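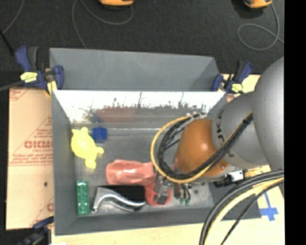

One reader, writing to the letters page of the Trelora Review, called Zandgate "a farce with the doors left off," and the phrase has followed the serial ever since. Zandgate is a comic serial set in a seaside boarding house of the same name. It was issued in short installments by Bowen Press, first as stapled pamphlets and later on the publisher's website. The complete text runs to 349 installments.

Format

Each installment was limited to 400 words, a length fixed by the single folded sheet on which the pamphlets were printed. The limit was kept after the move online, although the last installment, at 908 words, ignores it. Installments carry a number and no title. Recaps were not used. A new reader was expected to work out the situation from the list of room assignments printed at the top, which was revised whenever a lodger moved, left or was found to be living in a cupboard.

The serial was unsigned. Bowen Press stated that several hands were involved but gave no list, and the differences in spelling between early installments support this. The word "landlady" appears as one word, two words and with a hyphen in the first ten pamphlets alone.

Plot

The story concerns a landlady who has let the same attic room to two lodgers, one of whom works nights. For the first third of the serial the two do not meet. Complications come from shared bedding, a misdirected parcel and a ferret. The middle section, often called the Plastska chapters, moves the household to the inland town of Plastska for a wedding that has already been called off. The return journey takes 41 installments and covers nine miles.

Continuity is loose. The boarding house has three floors in the early pamphlets and four from the Plastska chapters onward, and the ferret dies twice. The second death was restored in the collected edition after being cut from the website version.

Style

Narration is in the past tense and third person, with frequent asides in parentheses. Dialogue is short and usually at cross purposes. Most installments end on an arrival — a knock, a trunk on the stairs, a head at the window — and the following installment often drops the matter without comment. Reviewers have compared the method to stage farce, where exits and entrances carry more weight than motive.

Publication

The pamphlets were sold from a counter rack in Trelora and by mail. The largest print run was 2,000 copies, for the installment in which the two lodgers meet. Unsold copies were bound in plain card and given away with orders the following August. These bound sets are incomplete and differ from one another in contents.

The collected edition omits the room lists, which had grown longer than some of the installments they introduced. It adds a floor plan showing four floors.

See also

Boarding house comedy
Chapbook
Round-robin story
Serial (literature)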